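Ulari put out the spec sheet for its new midrange card this morning, and I've read it twice now. I have complaints. Thread.

The headline number is 332 "effective" GB/s of memory bandwidth. Effective is doing a lot of work there. It counts the cache. The raw figure is in a footnote, in gray, and it is a good deal lower.

Then there's "up to 27% faster" than the last card. Faster in what? At what settings? The chart has no game names on it and the axis doesn't start at zero. Come on.

Power is the part I'd watch. They list a board power but not a peak. The last one had a nice tame number on the box too, and mine would trip the shutdown on a decent supply until I capped the frame rate.

Ngozi Ajayi asked me if the Fashola version is worth waiting for. Same chip, 2 fans, bigger sticker. They say it runs some 30 MHz higher out of the box. You will not feel that - you'll barely find it in a benchmark.

The Justis model at least has a different cooler. Longer, thicker, and no word on whether it fits a small case. I wrote to ask and got a link back to the same product page.

Vasylyna Romaniuk thinks I'm being too hard on them and that the drivers will sort most of it out. Maybe. I heard the same thing last March and I'm still on the old driver, so I'll believe it when I can install it.

And no price. "Competitive" is not a price. If the Skallcombe store lists it before reviews are out, please sit on your hands for a week.

I'll post my own numbers once I can buy one off the shelf, same games and same settings as last time. No press sample, I didn't ask for one.
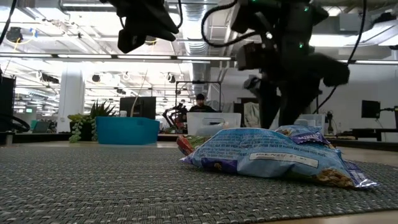
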